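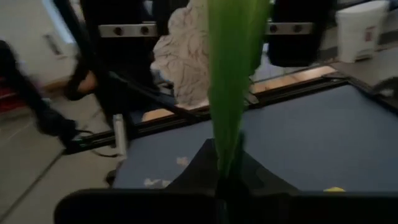 Du vert dans la pince, devant la table bleue.

Couteau Likora de 18 cm : mon avis après un été de légumes

J'ai acheté ce couteau au mois de septembre de l'année passée, mais je l'ai laissé dans sa boîte pendant tout l'hiver parce que mon ancien couteau coupait encore un peu. Je l'utilise donc vraiment depuis le printemps, presque chaque jour, et surtout pour les légumes. Je précise que le français n'est pas ma langue maternelle, alors pardonnez-moi si je n'emploie pas toujours le mot exact pour les parties de la lame.

Je l'ai payé 50 euros dans la boutique en ligne Soncombe, avec la livraison comprise. Le paquet est arrivé en sept jours. La boîte est en carton épais, il y a un petit papier d'entretien en quatre langues et un protège-lame en plastique qui ferme mal. J'ai écrit au vendeur pour le protège-lame, on m'a répondu poliment et on m'en a envoyé un autre, qui ferme mal aussi.

La prise en main

Le manche est assez gros. J'ai des mains moyennes et pour moi c'est bien, mais ma sœur le trouve fatigant quand elle doit couper longtemps. Le poids est plutôt dans la lame, et il faut deux ou trois jours pour s'habituer. Au début je coupais les oignons de travers, avec des tranches fines d'un côté et épaisses de l'autre. Maintenant ça va.

Le dos de la lame est un peu vif à l'endroit où l'on pose l'index. J'ai passé dessus un papier abrasif très fin pendant dix minutes et le problème a disparu. À ce prix, je pense que le fabricant pouvait le faire lui-même.

Les légumes

Pour les poireaux, c'est mon meilleur couteau. Il traverse les feuilles sans les écraser et les rondelles restent entières. Même le vert, qui est dur et que beaucoup de gens jettent (chez nous on le garde pour la soupe), se coupe d'un seul geste si la lame est bien affûtée. Les oignons nouveaux et la ciboulette, pareil.

Les carottes sont moins agréables. La lame est un peu épaisse et la carotte se fend avant la fin de la coupe. Avec une courge, je n'ai pas osé, j'ai repris mon vieux couteau lourd. Pour les tomates il est très bon la première semaine après l'affûtage, ensuite il glisse sur la peau et il faut commencer avec la pointe.

Une remarque que je n'ai pas lue dans les autres avis : les tranches collent beaucoup à la lame. Pour la pomme de terre c'est vraiment pénible, on doit les enlever avec le doigt toutes les trois coupes – et on finit par aller plus lentement qu'avec un couteau moins cher.

L'entretien

Le papier dit de ne pas le mettre au lave-vaisselle et je respecte cela. Une seule fois je l'ai laissé une nuit dans l'évier avec du jus de citron dessus, et le matin il y avait deux petits points bruns. Ils sont partis avec du bicarbonate.

Pour l'affûtage, j'ai essayé d'abord le petit aiguiseur à roulettes Bhutto que j'avais déjà. Ce n'était pas une bonne idée, le fil est devenu irrégulier. Depuis, j'utilise une pierre à eau une fois par mois, et le résultat dure bien plus longtemps.

Par rapport au Cliltitdale

J'ai aussi le modèle de légumes de Cliltitdale, qui coûte 35 euros. Il est plus léger et plus fin, il est meilleur pour les carottes et pour tout ce qui est dur. Mais il perd son fil très vite et le manche a pris du jeu. Si vous cuisinez seulement le week-end, je prendrais celui-là. Si vous faites la soupe tous les soirs comme moi, le Likora est un meilleur achat, à condition d'avoir une pierre.

Ma note : quatre étoiles sur cinq. J'enlève une étoile pour le dos de la lame et pour le protège-lame. Je mettrai cet avis à jour si le manche commence à bouger.

Publié le 2026-07-29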